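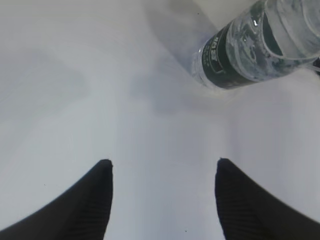 I'd been meaning to talk to the woman behind the Trurgate refill club since March, and when we finally sat down she'd just walked in from a nine-mile loop and wanted to talk about her feet first. Fair enough! (New insoles. She loves them.)

The club started because she got fed up with paying for water on long walks. "I was buying two bottles every time I went out," she told me. "Then I asked at the bakery in Midwood and they just filled up the one I had. So I asked next door too."

She kept asking, and now 54 shops and cafes have the little blue sticker in the window. I wondered if anyone had turned her down. "Oh, plenty," she said, laughing. "One guy thought I was selling him a filter. I went back three times and now he's my favorite stop."

The part I liked best was the map. She draws it by hand at her kitchen table, and the first run of 150 copies was gone in a weekend, so the next one was 1000. The hill road up to Rudar is still wrong on it, which she knows, and people keep writing in to tell her.

My last question was what she carries herself. "Whatever's in the cupboard," she said. "And a cheese sandwich, always." She's adding the Choo trail this winter and needs people to walk it with her and check which taps work. I've already said yes to the first one.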